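Where Did That File Go?

Saving a file takes a second. Finding it again three weeks later can take an afternoon, and most of that time is lost to habits picked up on a first computer and never looked at since.

Praltach, a small firm in Hustum that sets up computers for shops and offices, keeps a record of the calls its help desk gets. In August the most common call had nothing to do with viruses or broken printers. Callers had saved something and could no longer find it. In 18 of those calls the file was sitting in the Downloads folder. In 4 it had never been saved at all, only opened from an email and closed again.

The Downloads folder is where a browser puts things when it has not been told otherwise. It is meant as a landing spot. On many home computers it becomes the main storage room, with bank statements next to recipes next to three copies of the same form. The copies have a number in brackets after the name, which is the computer's way of keeping a second file from replacing the first.

Every browser has a setting that changes this. Look in the settings menu for a section called Downloads and turn on the option that asks where to save each file. From then on a window opens every time, and you pick the folder yourself. It adds a click. It also means you see the name of the file before it lands, and you can change that name while the window is open.

Names matter more than folders. A scanner will happily call a page "scan0019" and a phone will give a photo a long string of digits. Neither will help you in a year. Put what it is first, then who it is from, then the month and year. "Water bill Flomley" followed by the date is dull and easy to find. Leave out slashes, question marks and colons, as some systems refuse them. 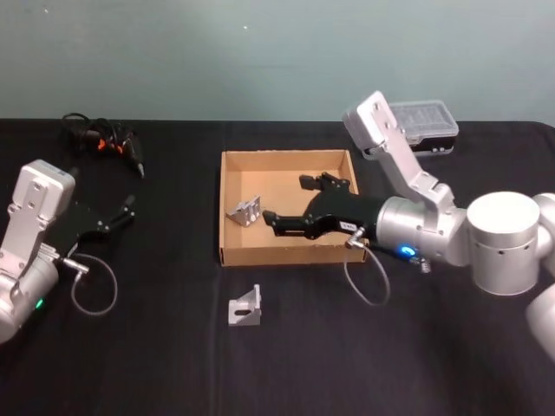
What is the quickest way to find a file when you remember only part of its name?

Open the folder window, click on your main user folder, and type the part you remember into the search box in the corner. Starting from the user folder makes the search look through everything beneath it, including Documents, Pictures and Downloads. If the list is long, sort it by date modified and look near the top.

Search has limits. It will not find a file on a memory stick that is sitting in a drawer, and it may skip files kept only in an online account. It can also miss words inside a scanned page, which the computer may treat as a picture with no text in it. For those, the name you gave the file is all there is to go on.

Email attachments need separate care. Opening one usually makes a temporary copy. If you type changes into that copy and close it, the changes may go to a hidden folder that gets cleared out later. Save the attachment first, close the email, then open the saved file from its folder and start work.

Pace, an accounting office on the same street as Praltach, had 20 staff saving to their own desktops until last year. Now there is one shared folder for each client, with the same four folders inside every one. Staff were given a single printed page of instructions. Files from before the change were left where they were and get moved only when someone needs them.

That last point is worth copying at home. Sorting years of old files in one weekend is a job few people finish. Make a folder called "Old," drag everything loose into it, and start fresh with the next file you save.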